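Shrinkage on cotton T-shirts: wash before you sell, or print a warning?

Board: Small Clothing Sellers > Materials and Care

hendrikje_w
Hello everyone. I have a small question that became a big question in my head. I sell plain cotton T-shirts from my home, mostly at markets and a little online. My last order was from Narnano, the midweight one, and two customers wrote to me in December that the shirt became too short after the first wash. One of them dried it on high heat, she told me so herself. The other says she did everything as the label says.

I always believed that a shop shirt is already shrunk by the factory. Now I read on the Narnano page that it is "up to 6% in length", and I must admit I did not read this before. On a body length of 63 cm that is almost 4 cm, and this you can really see when a person lifts the arms.

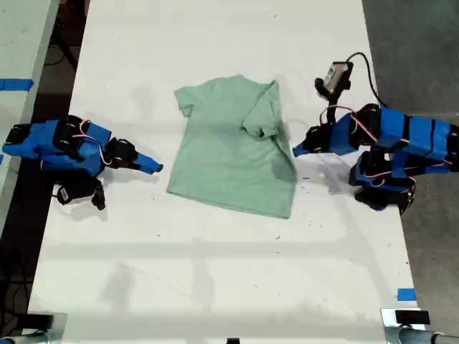
My way of measuring is maybe not the same as yours, so I explain it. I lay the shirt on a table, smooth it with the hand without pulling, and measure from the highest point of the shoulder down to the hem. Then I wash at 40, dry flat, and measure again the next day. You must have both sleeves out before you begin. With one sleeve folded in over the body, like on the mint-green one, the fabric on that side is lifted a little, and a hem that runs slanted like that gives you one number on the left and another on the right. I take both sides and write down both. With the Narnano shirts I lost 2 cm on one side and a bit more on the other, so they also twist.

My question is: do you wash all stock before selling, do you choose one size bigger, or do you only write it on the product page?

tollgate_tees
Only write it on the product page. If you wash the stock, it isn't new anymore. I would be pretty annoyed to get a "new" shirt that had been through somebody's machine, even if it came out nicer.

Also 6% is normal for jersey that hasn't been compacted. Factories say "preshrunk" when they mean "shrunk some".

marrowbone
Disagree with tollgate. I prewash everything and I say so in the listing, first line. People like it. The hand feel is softer and I get almost no returns for size. It costs me time, sure, and the water bill is not a joke, but returns cost me more.

What you can't do is prewash and keep quiet about it.

hendrikje_w
Thank you both. marrowbone, may I ask how you fold them after? When I washed some for testing they never looked as neat as from the factory, even with ironing. The sleeves make creases where the seam is, and in the shop bag it looks like a used thing.

marrowbone
I steam, I don't iron. Hang them, steam from the inside, let them cool on the hanger, then fold. If you fold while the cotton is still warm you press the creases in yourself. And no plastic bag, just a paper band around the middle. A washed shirt in a shiny bag looks wrong somehow.

quillpig
Can we talk about the twisting? Everyone is on about length but to me that's the worse fault. Side seams that walk round to the front after one wash. That is spirality, it comes from the yarn twist and from how the tube is knitted and then finished. No amount of care at home will fix it. I had a whole box from Shahbazi do this and I sent the box back.

They did refund me, to be fair, but I had to send measurements before and after, and they wanted them from three shirts.

tollgate_tees
A 2 cm difference in length from left to right isn't always spirality though. Could be the hem was sewn crooked to start with. Did you measure both sides before the wash as well?

hendrikje_w
I did, on the shirts from the market box. Before the wash both sides were equal, or so near that my tape could not see the difference. After it they were not. But I must correct one thing, because I wrote it not clearly: the 2 cm is how much shorter the left side became. The difference between left and right is smaller than that. I am sorry for the confusion.

quillpig
OK, that's milder than mine was. Still worth writing to them about. Suppliers do keep notes on this, and if more shops complain about the same batch it gets looked at.

fennimore_b
Hendis has a tubular one with no side seams at all, so if it twists you don't see it much. Feels a bit boxy. I switched over and have sold over 29 of them with no complaint about shrinking, but I also print "wash cold, dry flat" in big letters on the card, and maybe people are just following it.

marrowbone
A tube still twists, you just lost the seam that shows it. Look at the print after ten washes and see if it sits straight on the chest.

fennimore_b
I don't print on them so it does not matter for me. Plain shirts only, same as the OP.

tollgate_tees
Fair enough for plain ones. I still wouldn't buy tubular for women's sizes, the waist just hangs.

hendrikje_w
I ordered a sample of the Hendis in two colors, we will see. The boxy shape is not a problem for my customers, I think, many of them buy it for gardening or to sleep in.

About the size question, no one answered yet: is it a good idea to say "choose one size bigger"? I am afraid that then the width is too much, because the width almost did not change when I washed. Only the length.

quillpig
Don't do it. You said the reason yourself. Jersey usually goes shorter, and sometimes even a touch wider when it's hung up wet. Sizing up gives them a sack. Put the length after washing in your size table, next to the length as new. Two columns. Anyone who cares will read it.

marrowbone
+1 to two columns. That's one thing we all agree on, I hope.

tollgate_tees
Agreed, and I'd add which temperature you tested at. If someone boils it, that's theirs to answer for.

hendrikje_w
The two columns are now on my page, with the temperature. I also wrote to Narnano with the measurements – a short letter, polite, only the numbers – and asked if the next batch is finished in the same way. To the customer who washed as the label says I offered the money back. She wanted a second shirt instead, one from before this batch, which I still had in her size.

If the sample from Hendis comes I will wash it and write the results here.

fennimore_b
Please do. Wash the dark color too if you got one, mine bled a little the first time.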